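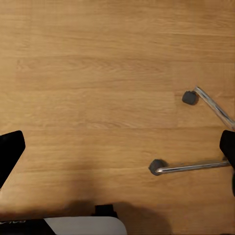
OK so, start with the fault, because everybody wants to hear about the fault. We had a stop rule that worked beautifully on every piece of furniture we'd thought to test it on, and it went straight to sleep around chair legs. Chrome ones especially. Look at the two coming in from the right, all those bright highlights on a warm wood floor, and the fingers wide open with nothing in their grasp. To you and me that's obviously a chair. To our distance check it was floor with some glare on it. (Give people a few seconds here, then move on. Last time I talked over this one.)

Say hi properly now. I work on the household arm at Gündoğdu, mostly the boring end of it, the part that decides when to quit moving. Thank the Clillmont people for the slot. Mention that everything today is simulation, we render the rooms, and that's a big part of the story because for a long while I thought simulation meant I could relax.

How it came up. We run the arm through the same attic room over and over with the start position nudged a bit. The stop rule is simple enough to say out loud: if anything that isn't the target gets within 10 centimeters of the gripper, freeze. The module that does this is called Sallotgate, and yes, it's a silly name, and yes, I picked it. We did 800 runs in the batch and the report was all green. I was so pleased! I sent it around on Friday, 07/08/2020, and went home early.

Then Monday I was scrubbing through the logs looking for something else entirely (a timing thing, don't get into it) and noticed the forces at the wrist jumping in a run that was marked clean. The arm had leaned on a chair. Then I found another one. In the end it was 19 runs with contact and no stop, and every one of them had gone into the report as a pass.

Pause for water. Then the room.

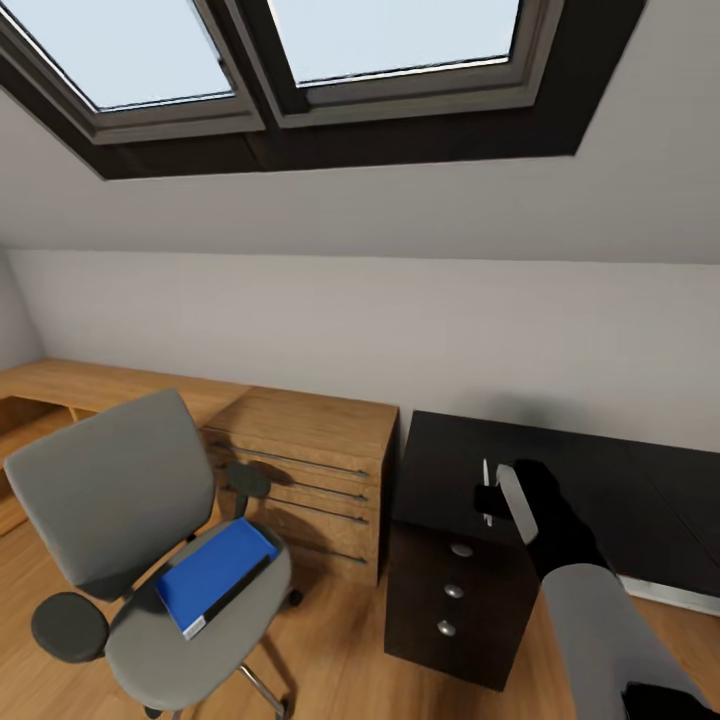 Why did the report say pass if the arm had touched something?

The pass mark came from the stop rule itself. If Sallotgate didn't fire, the run was logged as having had nothing to fire about. We never compared it with the contact forces, which the simulator was happily writing to a different file the whole time.

Let that one sit, it usually gets a groan. I'd like the groan.

So two things were broken and I want to keep them apart, because I mixed them up myself for most of a week. First one is the detection. Sallotgate takes the depth reading and smooths it before it measures any distance. Smoothing is great for a desk or a chest of drawers, big flat fronts. A thin shiny tube gets blended into whatever is behind it, so the tube is there in the raw reading and gone from the smoothed one. I can reproduce this with one leg and a bare floor, takes a minute, happy to show anyone on the laptop afterward.

Second one is the scoring, and I think that's the worse mistake. A missed chair leg is a bug. A missed chair leg that gets counted as a success is how you ship the bug. Slow down on this sentence!

Now the part about why the chair at all. Our targets were up on the desks, so the planner should have kept the arm high. Mostly it did. But it treated the space over and under a seat as free, and from some starts the short way home was down past the chair base.
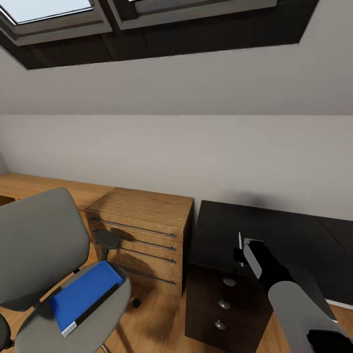
And the longer the arm stayed low, the more chances it had to brush something on the way. In the bad runs the path always went down first and came up late. That's a pattern you'd spot in five minutes if you were watching playback, and I wasn't watching playback, I was reading a green column.

What we changed. Three fixes, keep it quick:

The distance check now uses the raw reading as well as the smoothed one, and takes whichever is closer. We get more false stops this way. I can live with that, the demo team can't, we're still arguing.

Contact force goes in the same report as the stops, and a run with contact and no stop fails. Full stop, no averaging.

The planner gets a keep-out shape around each chair, all the way down to the floor. It's ugly and it wastes space and it went in the same afternoon.

After that we replayed the 19 and the arm stopped in all of them. Careful here – don't say fixed. We replayed the ones we knew about, in one room, with one kind of chair leg. The folks at Sekia asked about glass tables and I had no answer, and if somebody asks today I still don't.

Also haven't tried it on the real arm yet. Say so before someone asks. The plan is to do it at low speed with a foam-wrapped chair first and then a bare one, and I'll be standing there with my hand on the button.

If there's time, go back to the force plot from that Monday and show where the jump starts. If not, skip to questions.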